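模倣学習のデモ集め、みんなブレた回はどうしてる?

1: keveo_taro
2025年9月30日
おもちゃの野菜を切る遊び、あれを題材に遠隔操作でデモを集めてます。今のところ300本。で、見返してたら手首カメラがブレブレの回がけっこう混ざってるんですよ。自分の操作が速いのが原因なのは分かってるんだけど、捨てるのも惜しくて……。みなさん残します?消します?

2: ねじ山
自分は残す派です。本番でもアームは動くんだから、きれいな画像ばかり食わせると動いた瞬間に迷子になりますよ。前に冷蔵庫の扉でやらかしました(笑)

3: Dabbas
うーん、私は反対かな。ブレてる回って、だいたい操作もせわしないんですよ。画像の問題というより動きのお手本として微妙。うちはTrenderisって名前の自作スクリプトで手先の速度を見て、速すぎる回は外してます。

4: keveo_taro
>>3
あー、それは耳が痛い。後半になると早く終わらせたくて雑になるんですよね。迷ってるのはこういうやつです。
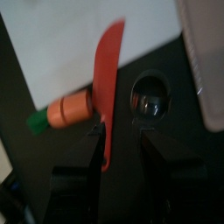
手首カメラより。赤いナイフの刃とニンジンっぽいオレンジのやつ、どっちもかなり流れてます。

個人的には緑のヘタがわりとはっきり色で出てるから、まだ使えるんじゃないかと思ってるんですが、甘いですかね。

5: ねじ山
全然いけるでしょこれ!刃が指の間にあるのも分かるし。この程度で捨ててたらいつまでたっても本数が増えないですって。

6: Dabbas
形は分かりますけど、私が気になるのは暗さのほうです。台が黒くて指も黒いから、境目が縁のうっすらした灰色しかない。暗いとシャッターが遅くなってブレも増えるので、選別で悩む前に照明を足したほうが早いと思います。あと露出は固定で。オートのままだと白い板が入るたびに明るさが変わりませんか?

7: keveo_taro
>>6
オートのままでした……。白い板が大きく入る角度だと、たしかに手元が沈む感じがあります。今夜デスクライトを持ってきます。

8: walid_h
横から失礼、Walidです。同じ職場のTamerと2人で似たことをやってます。うちは迷った回を別フォルダに分けておいて、入れた版と抜いた版の両方で学習させました。結果は、つかむところまではほぼ差なし。刃を当てる位置は抜いた版のほうが少し良かったです。ただ評価はそれぞれ6回ずつしか回してないので、話半分で聞いてください。

9: ねじ山
6回は誤差じゃない?

10: walid_h
>>9
だから話半分でって書いたんですけど!でもまあ、そうです。Tamerにも同じことを言われました。

11: Dabbas
消さずに分けておくのは賛成です。あとから基準を変えたくなることが絶対あるので。ファイル名で分けるより、メタデータに理由を一言書いておくのがおすすめ。「速い」「暗い」「つかみ直し」くらいの雑な分類でも、あるとないとじゃ大違いですよ。

12: keveo_taro
つかみ直しの回って、入れてます?それも何本かあるんですよね。

13: ねじ山
入れてる。失敗から戻る動きはわざと撮るくらい大事。

14: Dabbas
>>13
そこは珍しく同意します。ただ、迷ってアームが止まってる時間は削ったほうがいいです。止まるのを覚えちゃうので。

15: keveo_taro
了解です。とりあえず露出を固定して、ライトを足して、ゆっくりめの操作で撮り足してみます。既存の分はタグだけ付けて保留で。週末に2パターン回せたらまた書きに来ますね!

16: walid_h
評価のときはニンジンの向きも変えてみてください。うちはそれで痛い目を見ました。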